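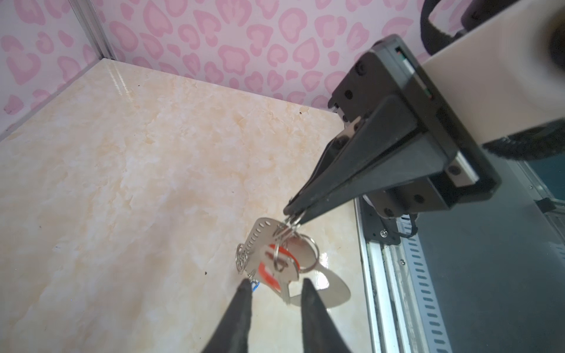
Direll opens its keychain counter in Cundthorpe this June

CUNDTHORPE — Hi, I'm Catinca Neagu, and I run Direll, the little key and charm shop next to the bus station in Cundthorpe. I don't write many press releases (my last one was for the sign over the door, and the paper ran it with the old phone number), so bear with me. The news is that we're opening a keychain counter in June, and you can come in and build your own bunch from whatever we've got in the drawers.

And we've got a lot in the drawers! When I did the stock count this spring I got to 2,046 pieces, charms and tags and rings all together, in 93 designs. Some of those I ordered years ago and had completely forgotten. There are silver letter rings with a red plastic insert, flat tags with rows of little holes punched through them, curly wire charms, and polished leaf shapes that half my customers call spades. We have never managed to settle that one, so on the price list it's just "leaf/spade."

How it works is pretty simple. You pick up a tray at the door, you wander along the counter, you choose your pieces and you bring them to the bench at the end. Yu-na Kwak will be on the bench most afternoons, and she'll put everything together on split rings while you wait. She's been fixing keychains for me for six years and she is very fast. If you want to do it yourself, we've got two pairs of ring pliers you can borrow, and please use them — I have ruined enough fingernails on split rings to say so with confidence.

"People always want to hang everything off one small ring," Yu-na told me when I asked her for a line for this release. "Use two small ones at the top and a bigger one for the keys. Then you can take the keys off and leave the rest alone." She also wants it known that she'll happily take apart the tangled bunch you've been carrying since high school, sort it out and give it back to you in some kind of order. There's no charge for that if you're buying a charm.

The counter comes with three collections to start. Mivum is our plain silver-colored line, mostly tags and flat shapes, and it's the one I'd give to my dad. Işık is the brighter one, with the red letters and some small blue bits that look great next to metal. The third is the odds drawer, which doesn't have a name, and where everything is whatever the sticker says.

We've had the shop redone a bit too. I picked pink leopard-spot paper for the display nook and a shiny marble-look base in cream and beige, and I love it. My sister says it looks like the inside of a purse. I took that as a compliment and ordered another roll.

Letters, before you ask: we have the whole alphabet, but we're low on J and M, and we always are. If you need one, call ahead and I'll put it aside with your name on it. Bring your own charms as well if you like. We'll add them to a bunch as long as they've got a loop or a hole to go through.

Doors open at ten in the morning on opening day, with coffee until it runs out. Key cutting carries on as usual at the back.

Press and anyone else who's curious: ask for Catinca at the shop, or leave a note with Yu-na at the bench.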